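Ormsby Street Names
A data card, kept more or less up to date

What this is

A plain list of street names in the town of Ormsby and the two places it swallowed, Brosow and Fikberg, with a note on where each name came from if we could find out. There are 3000 rows. Ormsby does not have 3000 streets. It has a long habit of renaming them.
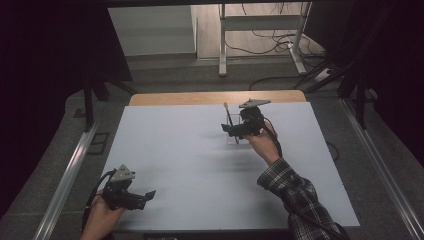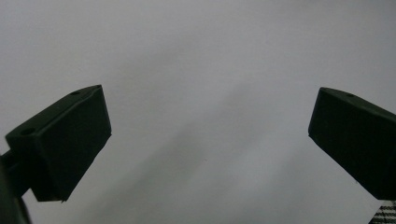
The list began as an attempt to settle an argument about Mill Lane, which has never had a mill on it. The argument is still open. The list kept growing.

Files

streets.csv has one row per name, per period of use.
sources.csv says which map, directory or council notice each row rests on.
disputed.csv has the rows people write in about.

All three are UTF-8, comma separated, with a header line. Older versions used semicolons. If you have one of those, please throw it away.

Columns in streets.csv

id: a number. It means nothing. Please stop sorting by it and telling us you found a pattern.
name: the name as printed in the source, bad spelling included.
name_clean: the name as we think it was meant.
district: Ormsby, Brosow or Fikberg.
first_seen, last_seen: years. A blank last_seen means the name is still on a sign somewhere.
origin: person, trade, tree, landmark, developer's mood, unknown.
confidence: 0, 1 or 2. A 2 means two sources agree and neither one copied the other, as far as we can tell.

Where the rows come from

Of the full set, 2000 rows were typed in from the old town directories, which were printed by Flavik, a local firm that also did seed catalogs and seems to have cared more about those. Flavik ran out of the letter K at some point and made do. Any Fikberg name with an odd gap in it is probably one of theirs.

The rest come from maps, council minutes and a binder found in the Brosow library behind the large-print westerns.

Known problems

Brosow numbered its streets for a while, then changed its mind, then numbered them again from the other end. Second Street may be any of several streets depending on the year. Check first_seen before you join on anything.

There are 93 rows with the origin "tree." We have looked into it and most of the trees are real. Elm Court is named for a family called Elm.

Developer names from the newer side of Fikberg (Heron Glen, Fox Hollow Run, The Preserve at Quail Landing) are given a confidence of 1 because the developer told us so and there was no second source to ask. No quail are recorded.

Accents were dropped in the directories and put back by hand. Some went back on the wrong letter.

What it is good for

Family history, local quizzes, working out where your great-aunt's bakery stood. People have also used it to test address matching software, and the software has not enjoyed it.

Please don't use it to route deliveries or prove where a property line runs. Someone tried the second one.

Changes

The January update merged duplicate rows for Station Road, split them again after complaints, and fixed the header in sources.csv, which had said "sauces" for longer than we'd like.

License

Free to use, copy and change. Credit the Ormsby Street Names list if you have room. Corrections are welcome with a source attached. "Everybody knows that" goes in disputed.csv.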